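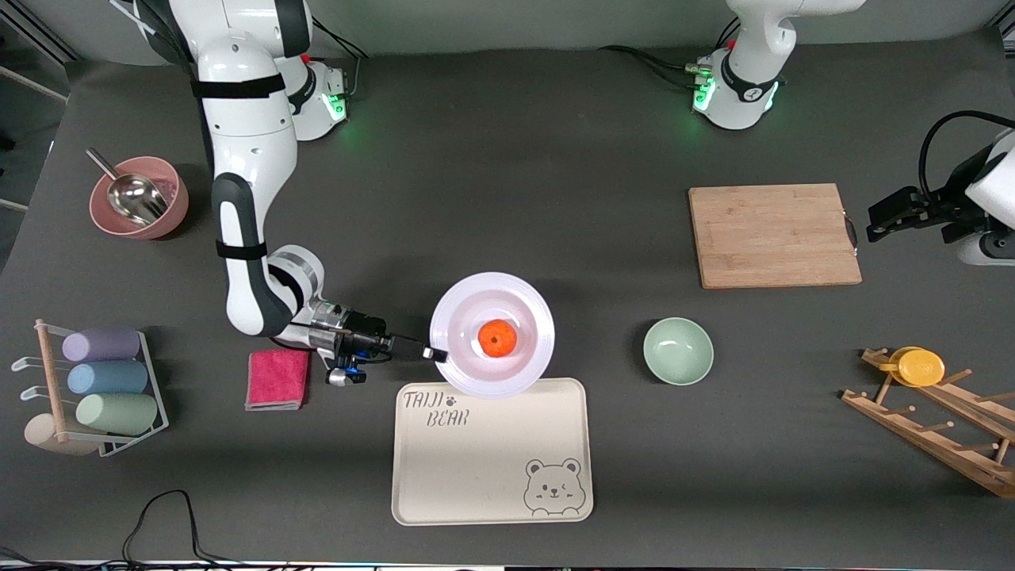
六月，Grerkotden 线第三次试走，回来补记。先写最该写的：夜船转早班车这个接法，纸面上漂亮，人走下来就是一团湿毛巾。中间空档四十分钟，我们在行程单上写的是“可从容用早餐”。这句话是我写的，我道歉。所谓早餐，码头小卖部六点五十才拉卷帘门，拉开以后只有热水和昨天的面包，面包硬得可以垫桌脚。我最后在车上剥了个橙子，就算吃过了，现在回来看见白盘子里摆着一个橙子，胃还是先紧了一下。旁边那只米色托盘上印着 TAIJI BEAR，右下角的熊冲我眨一只眼，表情很像售票窗口那位先生：他也是这样告诉我，末班车“一般都会等人”的。行程单里“从容”两个字先删掉，换什么词待定，Njoroge 建议换成“勇敢”。

下面按时间顺序记，想到哪写到哪，看不懂的来问我。

傍晚，Pellitz 上船。检票比上回快，排队的地方挪到了仓库背后，没有牌子，全靠跟着拖箱子的人走。我跟的那位拖着箱子去了厕所。旧版说明里那句“出站后直行即到”请划掉，直行现在到的是一堵墙，墙上有人用粉笔画了个箭头，箭头朝上。左转，过了卖渔网的铺子再右转，闻到柴油味就对了。

船舱。我们这次订的是坐席，想看看省钱的客人会遇到什么。遇到了以下：座椅能放倒，放倒以后就不肯起来；空调对准第三排往后，吹的是一种很有主见的风；电视整夜放同一部电视剧，没有声音，所以我现在对剧情有一套自己的理解，女主角应该是个会计。坐席和卧铺差价 80，当地的钱。以前我主张让客人自己选，现在我主张在坐席那一栏后面加一句“请带外套和耐心”，卧铺那一栏什么都不用加。

另外，上层甲板半夜是可以上去的，门很重，看起来像锁着，往外推就开。这一点几版说明都没写。外面黑得很彻底，能听见水，能看见远处一点灯，看不出是岸还是别的船。我站了一刻钟，是整趟最舒服的一刻钟。回来发现我的座位上睡了一位老太太，睡得非常正派，双手交叠。我去坐了她的座位，她的座位能起来，放不倒。算扯平。

早上，Grerkotden 码头。下船要在甲板口站很久，大家提前半小时就站起来了，我也跟着站，站着才想起来没有任何必要。建议客人坐着等，写进说明，虽然没有人会听，我自己下次也不会听。

接早班车。四十分钟空档里有十五分钟花在下船上，又有十分钟花在找站牌上。站牌在药店门口，药店招牌比站牌大得多，站牌被一辆送货车挡着。旧照片里没有这辆车，旧照片里还有一棵树，树也没了。重新拍了，已经放进共享文件夹，文件名我尽量写得像样一点。

车。Gasska 的车，就是绿白条那家。票价 4，仍然只收现金，仍然不找零，这两条从我们做这条线起就没变过，我越来越觉得是公司文化。司机换了，原来那位爱唱歌的调去跑南线，新司机不唱歌，但弯道开得像在赶副歌。晕车的客人一定坐右边前排，左边那排窗户打不开，开关还在，是装饰。

山路那段路面补过了，比去年好，补完的地方和没补的地方轮流出现，给人一种节奏感。过垭口时司机停车，没解释，下去和路边卖蜂蜜的人聊天。全车安静等着。我掐了表，十一分钟。后来 Njoroge 问了后座一位常坐车的女士，她说天天如此，蜂蜜摊主是司机的连襟。她接着又说也可能是表弟。我们把它写成“垭口短暂停留，可拍照”，这样听起来像是我们安排的。

垭口的风景我本来不打算写，我们这个本子写风景的前科太多，翻翻去年那几页，满纸“层层叠叠”。只记事实：早上去是顺光，谷底有雾，过九点雾散。想拍雾的要坐头班车，想睡觉的坐下一班，看见的是一个很清楚的水泥厂。上次的行程单封面用的是雾，下次的客人坐的是下一班，我们迟早要收到信的。

中午到旅馆。Panganiban 还是老样子，前台的铃按了没有声音，人倒是每次都来，可见靠的不是铃。给我们的房间在三楼，没有电梯，这一点说明里有写，字小了点，建议放大。房间干净，床单有太阳味，热水要放很久才来，来了就非常热，中间没有过渡。浴室门关上以后灯才亮，灯亮以后排气扇才响，排气扇响了以后就别想听见任何人敲门。Njoroge 因此在走廊里站了好一会儿，手里端着他替我拿的汤。汤后来凉了，我们没有谈这件事。

价格问过了，淡季双人间 2000，连早饭，比春天报给我们的高一截。我拿出邮件给老板看，老板戴上眼镜，读得很认真，读完夸我们排版好看，价格没有动。谈到第二壶茶，他松口送一趟去瀑布的接送。我觉得可以接受，主要是茶喝不下了。合同还没签，等会计回信，真会计，不是电视里那位。

下午走瀑布那条步道。这段请大家仔细看，因为旧版的难度标的是“轻松”，标的人我就不点名了，字迹是我的。前半段确实轻松，平的，沿水渠，有荫。过了木桥以后台阶开始出现，台阶的高度由当地的山羊决定。中间有一截要扶铁链，铁链很结实，固定铁链的那颗桩子有点想法，我晃了晃，它也晃了晃。回来跟旅馆说了，老板说知道，说它晃了很多年。我们走线的规矩还是要守：这截先标红，等桩子重打了再带团走，之前一律走下面那条牛道绕过去，多花半小时，多踩一些不必细说的东西。

牛道没有路标，在磨坊后面分岔，往有铁皮水槽的那边走。另一边也能走，走到一户人家院子里，那家的狗很敬业。我是怎么知道的，裤脚可以作证，已经送去补了，发票附在报销单后面，请不要在群里讨论。

瀑布本身：水量比照片小。六月了还这样，老板说上游今年存水。照片是三年前雨季拍的，瀑布在照片里像一面墙，在现场像一根绳子。很秀气的绳子，但还是绳子。宣传页那张必须换。我拍了几张如实的，Njoroge 看了说像漏水。我们俩在石头上坐着吃饼干，讨论“秀气”能不能卖钱，没有结论。来了一家带孩子的，孩子看见瀑布说了一声“哇”，非常真诚，我当场想给他发工资。

步道入口现在收费，每人 200，是新的，售票亭刷了蓝漆，票根上印着鱼。我问为什么是鱼，卖票的姑娘说印刷厂以前给渔港印票，版子现成。团费要把这一笔加进去，别再写“免费开放”了。学生有没有优惠她不确定，说可以到时候看像不像学生。

傍晚回镇上吃饭。推荐名单里那三家，一家关了改卖手机壳，一家还在，一家还在但厨师和老板吵翻，这两天只卖煎蛋。还在的那家炖豆子依旧好，配的酸菜比以前咸，水要另点。服务慢，慢到我把这一天的笔记在桌上写完了前半本，后来发现酱汁也参加了写作，就是本子中间那几块褐色，字看不清的地方以我口述为准。

夜里。隔壁办喜事，我们事先不知道，客人更不会知道。喇叭朝着我们这边，十一点半停过一次，我以为结束了，原来是换歌手。换上来的那位嗓子更好。一点多真正安静，三点鸡叫，鸡显然也没睡好。问过老板，说喜事多在夏天，哪天办看女方家里翻黄历，没法提前给我们表。那就在说明里写“当地生活气息浓厚”。我知道这是什么话，你们也知道，先这么放着，谁有更体面的说法来改。

次日回程。为了对照，没有原路坐船，改走陆路，全程大约九个小时，中间换两次车。优点：没有电视剧。缺点：其余。第一次换车顺利得可疑，第二次换车的车站搬了，搬到原来车站的对面，中间隔一条没有人打算让你过去的马路。我们和一位推婴儿车的父亲结成临时同盟，他走在前面，所有的车都停了。以后带团过这条马路是否需要自备婴儿车，请讨论。

途中在加油站停二十分钟，厕所干净，这在整条线上值得单独立碑。小店里卖一种烤得很焦的甜饼，我买了一袋准备带回来给大家尝，袋子现在是空的，过程不详，大约是在最后一段山路上发生的。

车到 Pellitz 已经天黑，售票窗口那位先生还在，隔着玻璃认出了我，点点头，问车有没有等人。我说等了，等的是蜂蜜。他表示理解。

待办，写给自己也写给看本子的人：

行程单第一天早餐那句重写，干脆让客人在船上吃完，或者我们自己带吃的。橙子不错，耐放，剥起来有事可做，但不能只有橙子。

船票默认改卧铺，坐席留作备选。

垭口停留写进时刻表，时长写“视情况”。下次去的人顺便买一罐蜂蜜，弄清楚到底是连襟还是表弟，这事已经影响我睡觉了。

步道难度改“中等”，铁链那截标红，牛道画草图。草图我来画，上次 Njoroge 画的那张，有个同事拿倒了看了一星期，还觉得挺清楚。

瀑布照片换掉。雾的照片底下注明是头班车。

Panganiban 合同催一下，顺便问热水能不能有个中间状态。铃就不提了。

推荐餐馆重跑一遍，煎蛋那家先挂起，等他们和好。

零钱。出发前每人备一把，放在外侧口袋。我这次把零钱装进了箱子最底下那只袜子里，上车时在全车人面前把箱子翻了个底朝天，袜子是找到了，零钱在另一只里。

第四次试走定在八月以后，Njoroge 去，我看家。他已经在问坐席那部剧叫什么名字了，我没记，只记得女主角最后一集好像辞职了。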